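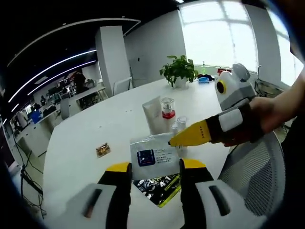

4. Results and Discussion

4.2 What shoppers do with print they cannot read

The most exciting part of the Plamier interviews came from a question we nearly left out. We had asked people how they choose between packages when the label is in a language they know, and the answers were much as earlier work would lead us to expect: price, size, brand, then ingredients if there is time. Then we asked what they do when they cannot read the label at all. Of the 127 people who completed the interview, most had a great deal to say, and many of them went to the cupboard to show us.

The simple view is that unreadable print is skipped and the shopper falls back on color and shape. Our transcripts do not support this. People look hard at print they cannot read. They use the amount of it, how tightly it is set, where the numbers fall, and whether a line seems to stand apart from the others. A woman at the Bansal market told us that a block of small text under a logo "is always the maker talking about himself," and that the useful part would be near the seal. She could not read a word of it. We went back and checked her rule against the packages in our own sample, and it held up better than we would have guessed!

Numerals deserve special mention. Digits and ratios are often the only marks that a reader of another script can take in right away, and they pull the eye strongly. In Figure 1, for instance, the small blue Chinese text on the translucent package and the large "4:1" on the printed card partly under it make very different demands on someone who reads only English. The ratio can be said out loud at once, though saying it is a long way from knowing what it is a ratio of. Our participants were quick to supply a meaning. Shown a ratio with no other readable text, they offered mixing instructions, strength, servings, and a sale price, and they tended to be confident about whichever they picked.

That confidence is worth a closer look. In the follow-up sessions, run by Wubit Gudeta at the Raltisau branch library, people were given a translation after making their guess and then asked how sure they had been. Those who had guessed wrong remembered being less sure than they had said they were at the time. The effect was stronger for numerals than for pictures or color bands. We did not predict this, and we would love to see it tested with a larger group.
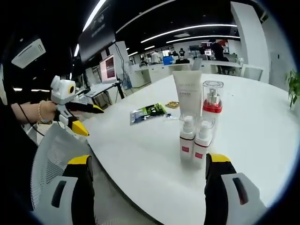
Age made less difference than we expected, while cooking experience made more. People who cooked for a household every day treated a strange package as a problem they had solved before, and they brought in the feel of the contents, the smell near the seam, and the place on the shelf where it had been found. Shelf position came up again and again. Several participants said they would trust the neighbors of a package over the package itself, and a few had worked out whole sections of the Bansal market this way over the years, without asking a clerk.

There were also differences between the sites. In Plamier, where shops carry goods labeled in several scripts, people talked freely about guessing and seemed to enjoy it. In Nukonance, with a single import store, guessing was more often described as a risk, and participants were more likely to say they would put the item back. We read this as a matter of practice, but the groups also differed in income and household size, and the present data cannot pull these apart.

Phone translation was mentioned less often than we had assumed it would be. People who used it tended to do so at home, after buying – mostly to find out how long to boil something. In the store it was seen as slow, and some felt awkward holding up a phone in a narrow aisle.

4.3 Layout as a source of meaning

If readers can draw on layout without reading, then layout is carrying meaning of its own, and label designers may already be relying on it. We coded each package in the sample for six layout features, beginning with the position of the densest text block.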